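Sorting and folding returned team kit: notes for the talk, 25 Feb 2011
Speaker: Abhishek Joshi, Hikell Textile Services

Slide 1. Title. Wait for the doors. Say name, say Hikell, move on. 40 minutes including questions, so keep the intro under two.

Slide 2. Scope. Covers polyester and cotton knit items that come back from clubs at the end of the season. Does not cover outerwear, socks or goalkeeper padding. Washing chemistry is in the Rarnow talk after lunch; refer people there.

Slide 3. The count. Last September we took in 1151 pieces from the Clinus league. Tops and shorts arrive mixed in the same bags. The bag tag gives the club and nothing else. Read the figure out, it is too small on the slide.

Slide 4. Where the time goes. Folding is the short step. Most handling time is spent finding the top of the garment and turning it face up. On shorts the waistband gives orientation at once. On tops the collar does the same, provided it is not buried. Pause here and ask who sorts by hand. Expect most of the room.

Slide 5. Order of work.
Separate by item type first, then by fabric, then by club.
Find the care label before the size mark.
Pull seams flat before the first fold.
Fold tops to the 55 board, shorts in half along the rise and then once across.
Stack no more than 80 to a cart. Above that the bottom layers crease and have to be redone.

Slide 6. Fabric check. Cotton knit wrinkles hold after tumbling and need pressing or a damp finish. Do not mix with polyester at the press; the settings differ. If someone asks about blends, say we treat them as polyester and test one piece per batch. Sachdeva ran the press trials and the settings sheet is on the back table.

Slide 7. Two pictures, same slide. Leave them up through the next section.

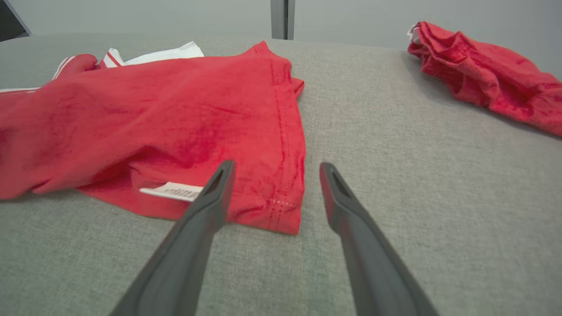

Red garments on gray fabric, not yet folded.
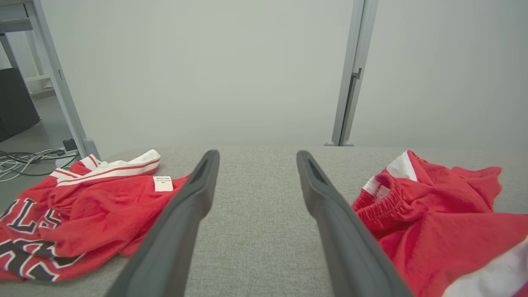

Label position decides how fast a sorter works. Our sheet lists three places: inside the back neck, in the side seam, and at the hem. The neck is the best of these for reading, and it also tells the sorter which way is up. Point to the second picture, where the jersey has its small white label just below the collar. Then go across to the shorts on the right and show the waistband, with the gathered ribbing. Those are the two features to train new staff on. Large lettering is a poor guide, as a fold can hide half of it. Go back to the first picture for the label coming out from beneath the red cloth: a sorter has to lift fabric to find out what it is attached to. Add the lift to the time per piece.

Slide 8. Recommendations to clubs. Neck labels on all tops. Club code printed inside the waistband. Shorts and tops in separate bags at return. The last one costs nothing and Clinus has agreed to try it next season.

Slide 9. Questions. If nothing comes, go back to slide 5 and take the cart limit again.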